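Module 4: Planning and costing a two-arm work cell
Handout 2, power, bench and consumables
Prepared by Nelly Betancur. Costing sheet revised by Bence Szénási.

Read this before the Saturday session and bring the blank costing sheet with you. The worked case is a tabletop cell with two arms on a shared rail, handling mains plugs, adapters and power strips. The cell is to be bought by Ferkanow, a small firm that refurbishes and repacks electrical accessories.

1. What goes on the sheet

Students tend to start with the arms and run out of attention before the bench. Start with the task instead. Write down the parts to be handled, the largest and smallest of each, and whether any of them trail a cord. Then size the reach, then the gripper opening, then the table. The price of the arms comes fourth.

The sheet has 5 headings: arms and grippers; sensing; frame and bench; power and cabling; task stock. Each line needs a supplier, a unit price, a lead time and a named person who will sign for delivery. A line with no lead time is returned unmarked.

2. Frame and bench

Extrusion posts and plain wall panels are cheap against the rest of the cell and are often left out of the first quote. Ferkanow received quotes from Stoka and Dalalari. Stoka priced the frame as a kit. Dalalari priced it assembled, with delivery extra. The two cannot be compared until assembly time is added to the first, at your own workshop rate.

Pale panels keep the background even for the cameras. A dark table top gives good contrast with white parts. Check both against the stock list before ordering, as a change of surface after commissioning means repeating the camera set-up.

Mount both arms on one rail if the budget allows. A shared rail fixes the distance between the bases, and cable duct can run along the same edge. 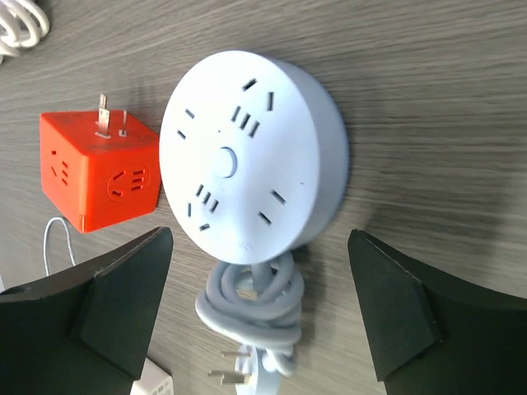
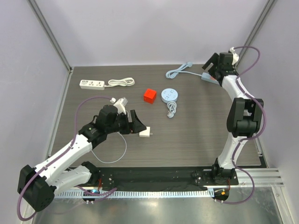 3. Sensing

Allow one small camera per wrist and at least one fixed view of the whole table. Wrist cameras lose sight of anything behind the fingers, and the fixed view loses detail at plug size, so neither replaces the other. Price the mounts and the leads separately. A camera lead that runs along a moving arm is a wearing part and should appear twice, once as fitted and once as a spare.

4. Power and cabling

Draw up a load list before choosing supplies. Add the arms at peak draw, the controller, the cameras and the lighting. Keep the power that runs the cell apart from the power strips used as task stock, on the sheet and on the bench. Task stock is never energised.

Leave slack at each joint and fix the cable at the links. Abdelaziz quoted for a full harness with strain relief at both ends; the other two quotes left the cable routing to the buyer. If you choose to do it yourself, enter the hours.

5. Task stock

This heading is the one most often underpriced. Cords kink, pins bend and housings crack when they are gripped badly. Buy a spread of shapes: long strips, round multi-socket units, cube adapters, loose plugs. Colour matters as well, and a stock list made up of white parts alone will give a poor idea of how the cell copes with ordinary goods.

For the worked case, use an opening stock of 80 pieces and a replacement allowance of 2000 for the first year, in the currency of your sheet. Store bundled cords in the state in which they will be presented to the arms. Untying them by hand before each run adds labour that has to be costed.

6. Contingency and staging

Split the purchase into 2 stages. Stage one covers the frame, the rail, one arm and the fixed camera. Stage two covers the second arm and the wrist cameras, and is released once the first arm has met its acceptance test. Check that the supplier will hold the price between stages, and get this in writing.

Exercise for Saturday: complete the sheet for stage one using the Stoka and Dalalari quotes, with assembly hours shown on their own line. State which quote you would accept and which line you trust least. One side of paper.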